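Re: [oria-users] Grasp width target jumps when the object is handed between grippers

Jul 19, 2025
8 replies · 27 views
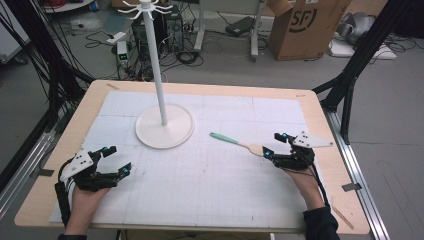

Spatula and mug tree task, right gripper closed on the head of the spatula.

Hi Gwion, and hi everybody else who has been following along,

Thank you for writing this up so carefully, and I'm sorry it has taken me a while to get back to you. I wanted to go through our own recordings before I opened my mouth, and then of course one recording led to another and I lost most of an afternoon to it (happily, I should say).

Gwion James wrote:
> We are replaying bimanual demos through the Oria retargeting node and
> seeing the commanded width jump by several millimeters right when the
> second gripper takes hold. It happens on long thin objects and almost
> never on cups or blocks. Pose looks clean. I have tried raising the
> smoothing window from 8 to 60 and the jump gets rounder but it is still
> there, and now everything else lags. Is this a calibration problem on our
> end or is the width estimator doing something odd? Config attached. We are
> on the September build with the Solanki time sync patch applied.

I don't think it's your calibration, and please put the smoothing window back to 8 before you do anything else! At 60 you are smearing the close event across so many samples that the segmenter can no longer find the moment of contact, and then you'll be chasing a second problem that you made yourself. I know this because I did exactly the same thing last year and was quite proud of it for a week.

What I believe is going on is in the width estimator, and it comes down to how it uses the object mask. When a gripper closes, the node takes two readings of the opening. One is from the finger tracking, and the other is from the perception side, where it fits a box to the object and asks how wide that box is between the fingertips. Those two get blended with a fixed weight. For a cup this is fine, because the box is a fair stand-in for the cup wherever you hold it. For a spatula it's hopeless. The spatula in our task has a mint-green handle and a light wooden head, and the segmentation model likes to treat those as two separate things. Depending on which of them wins, the box is fitted to the handle, or to the head, or to the whole length, and the width changes to match. In a frame like the one at the top, with the spatula level over the board and the right gripper on the wooden end, I get a perfectly sensible width from the fingers and a silly one from the box.

Now add the second gripper. As the left fingers come in they cover part of the handle, the mask changes shape, the fitted box flips to a different part, and there is your jump. The pose looks clean all the way through because pose never touches the mask. So your instinct that it was something to do with the handover was a good one, it just enters through perception and not through the trajectory code.

Here is what I would try, in this order.

First, set mask_weight to 0 in the retargeting config and replay one of your bad demos. If the jump goes away completely, we are talking about the same bug. You'll lose a bit of accuracy on very small objects, but for a test that doesn't matter.

Second, if you want to keep the mask in the loop, turn on latch_on_contact. It freezes the perception reading at first contact and holds it until the gripper opens again. It's off by default for historical reasons that Vamex and I have argued over many times — I would like it on, they have a deformable objects task that depends on it being off, and they do have a point.

Third, check that the latch is kept per gripper. In the older launch files there is one shared latch for both arms, so the left one closing will quietly overwrite the right one. The launch file that comes with the September build should have this fixed, but if you copied yours forward from an earlier setup (we all do it) the old line will still be sitting there.

I ran the latch over our set of 2,680 segments last night. Before the change, the replay checker flagged 60 of them for a width step at handover. After it, 27. I looked at a good handful of those that were left, and they seem to be a different matter, mostly the planner inserting a waypoint in the middle of the close so that the width gets interpolated across it. I have a half-finished patch for that too, but it touches the Ziro planner interface and I'd like someone who knows that code better than I do to look it over before I send it anywhere.

One small thing I noticed in your config while I was there: your left and right time offsets have opposite signs. That may well be right for your hardware, but after the Solanki patch I would expect them to be close to each other, so do have a look. A wrong sign there won't cause the jump, though it would make the handover look later on one side than the other when you plot them together.

If you can send me one of the bad demos, just the raw finger tracking and the masks, I'll run it through my branch and post the plots back to this thread. No hurry at all, I am around all month.

Warmly,
Pushpa Kandpal

2 people found this helpful · Share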